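**Plongate Adds Marble-Pattern Worktop and Gray Side Panels to Gatov Bench Enclosure Line**

PLALITPORT, 4/4/20 – Plongate today released a revised set of interior parts for the Gatov bench enclosure. The set consists of a beige tabletop with a marble pattern, two side panels and a back panel in pale lavender-gray, and a new front rail. All parts fit existing Gatov frames and can be ordered separately.

The tabletop replaces the plain white surface supplied since the line was introduced. Customers had reported glare under overhead lighting and difficulty finding small pale parts on the white finish. The beige pattern was selected after a trial of 100 boards at the company's Plalitport shop.

"White connectors on a white board get lost," said Ekow Amissah, product manager for enclosures at Plongate. "We wanted a surface where a short cable or a small block stands out and the pattern stays quiet behind it."

The side and back panels share one finish. They meet at two vertical silver aluminum extrusion posts in the rear corners, which run down to the back edge of the table. Panels are removed from the outside with a single hex key. The interior does not need to be cleared first.

The front rail is a wide silver aluminum profile with a perforated ventilation grille along its lower face. Equipment bases bolt directly to the rail, leaving the middle of the tabletop free for the work itself: sorting small parts, coiling and bagging leads, or checking plugs before packing.
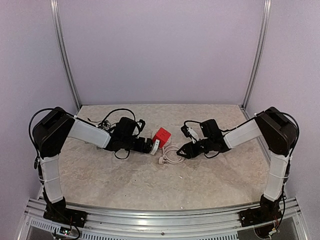
Cleaning instructions have been rewritten for the new surface. A damp cloth and mild soap are recommended. Solvent wipes should be kept off the panel edges. Loose cables should be coiled and lifted away before the surface is wiped, and plugs should not be dragged across the board.

"Most of the marks on returned boards were scratches from plug ends," said Lucero Mosquera, who manages returns and spare parts. "The care sheet now says so in the first line."

Tabletops ship flat in packs of 3. Panel sets ship in one carton. The first production run covers 700 tabletops, with a second run planned for September. Orders placed through Sikora, the company's distributor, will be filled from the same stock.

The part number for the complete interior set is 1,558 in the printed catalog. Existing Gatov owners should state the frame depth when ordering.

Press contact: Plongate, Enclosures Department, Plalitport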